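How to Ship a Used Laptop So It Arrives in One Piece

I love sending old laptops off to new homes, and packing one well is easier than you'd think!

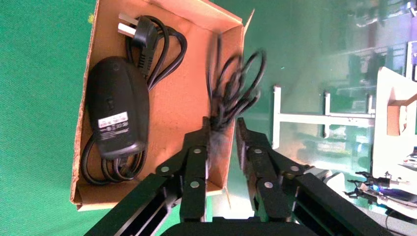 Vilgot Magnusson wrote in to ask whether he could leave the battery in, as his 400-page repair manual skips the whole subject. Leave it in if it's built in and healthy, but check your carrier's rules on lithium batteries first. If it's swollen, don't mail it at all — take it to a battery recycler.

What you need

A sturdy carton at least two inches bigger than the laptop on every side, a padded sleeve or plenty of bubble wrap, crumpled kraft paper, and good wide packing tape.

Step 1. Back up your files, sign out of every account, and run the factory reset. Start this after breakfast, it can eat a whole morning on an older machine.

Step 2. Shut down all the way. Sleep mode doesn't count!

Step 3. Lay a sheet of thin foam between the keyboard and the screen, close the lid, and wrap the laptop twice around. Tape the wrap to itself and keep the tape off the case.

Step 4. Coil the charger cord in easy loops (tight bends are hard on the ends) and wrap the charger on its own. It should never ride on top of the lid.

Step 5. Fill the bottom, the sides, and then the top with paper. Close the flaps and give it a good shake. If anything slides, add more — I always end up adding more.

Step 6. Tape every seam, put the label on the biggest side, and tuck a second copy of the address inside.

My last one went to Tangen on a Monday, and Tuva Fagerlund was typing on it by the weekend.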